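# Selling a Stage Wardrobe: What Happens Before the Hammer Falls

Project report, Arts and Events Management, second year

I chose the sale of the Sotelo Theater wardrobe as my project because I grew up going to the Sotelo every winter with my grandmother, and because I had never been to an auction in my life and thought it was high time. The theater closed its doors in Rurside in the spring, and everything that had been worn or carried on its stage over the years went to Vendden, a small auction house on the other side of the river. I was allowed to follow the sale from the first day of cataloging to the evening itself, and what follows is my account of it, with the things I think I learned along the way.

## What was for sale

The final catalog had 182 lots. A lot can be one thing, such as the green velvet coat from the old production of *The Miller's Daughter*, or it can be a whole rail of things that would never sell one by one (there was a lot made up of nothing but gentlemen's gloves, and I was very fond of it). Most of it was costume, with some signed posters, a prompt book full of pencil notes, painted masks, and a set of stage jewelry that looked marvelous from three yards away and rather less so in the hand.

My starting question was simple enough: what makes one old costume worth more than another? I had assumed that the answer would be beauty, or age, or how much work had gone into it. I wrote that down on my first afternoon, and I have left it in my notes with a line through it.

## Cataloging

Georges Harb, the specialist in charge of the sale, let me sit at the end of his table while he wrote the entries. He writes slowly and by hand, and only types the text up when he is happy with it. Each entry has the name of the piece, the production, the role, the performer if known, the materials, the condition, and then an estimate with a low and a high figure.

The performer line took by far the longest. A costume with a name tape sewn into the collar was easy. A costume with two name tapes, one over the other, was a morning's work, and meant going through programs, press photographs and the wardrobe mistress's ledgers until we could say who had worn it first. Where we couldn't be sure, the entry said "by repute," and I noticed that Georges always lowered the estimate when he used those words. "If I can't show it to a stranger, I don't print it," he told me, and I ended up borrowing that as a rule for this report too.

Condition was the other slow part. A split seam, a missing hook, a makeup stain at the neck -- all of it goes in. I expected the house to play these down, but a stain at the collar was treated almost kindly, as a sign that the coat had really been on somebody's shoulders under hot lights. Later alterations were another matter. One cloak had been given a new lining, a very good one, and the estimate was cut in half.
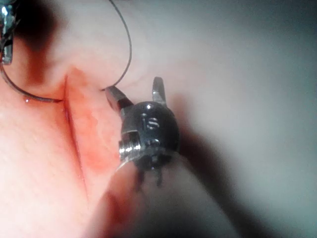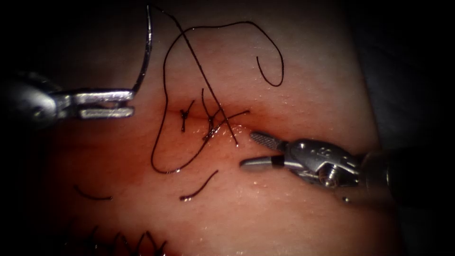

*First picture: the silver jaws close to, over pink tissue. Second picture: two tied stitches across the incision.*

## The viewing

The viewing was held in the Plomska, the old reading room that Vendden rents for its bigger sales. It opened on a Tuesday, and I spent the day at a side table with a clipboard, asking people if they would answer a short set of questions. I had printed 200 forms, which was optimistic of me, and I took home 45 completed ones.

I had asked people why they had come, which lots they meant to bid on, and whether they had ever seen a show at the Sotelo. The last question turned out to be the most useful of the lot. The people who had been in the audience in the old days were hardly interested in the estimates at all. They went straight to the thing they remembered, stood in front of it for a while, and very often told me the whole plot of the play (I have several pages of plots, should anyone want them). The dealers moved much faster, turned the collars inside out, and asked about the ledgers.

I should admit a weakness in the method. I was shy at the start of the day and let quite a few of the busier-looking visitors walk past me, so dealers are surely underrepresented in my answers. I would stand nearer the door another time.

## The evening

The sale began at 6 p.m. and I sat in the back row with my catalog and two pencils. I'd been told that the first few lots are usually chosen to sell easily, to get the hands going up, and so it was: posters first, then masks, then the velvet coat before people had time to get tired.

The coat went past its high estimate in a contest between a bidder in the room and one on the telephone. The room won, and there was real applause, the long kind you get at a curtain call. The relined cloak, to my surprise, also did well. Both bidders had seen the play as children, as I learned from one of them at the coat rack afterward.

The stage jewelry sold under its low estimate, and the prompt book didn't reach its reserve and went back to the office. Georges thought the handwriting had put people off. I thought it was the best thing in the sale, and I would have bid on it myself if I had any money.

My gloves went to a puppet maker in the third row.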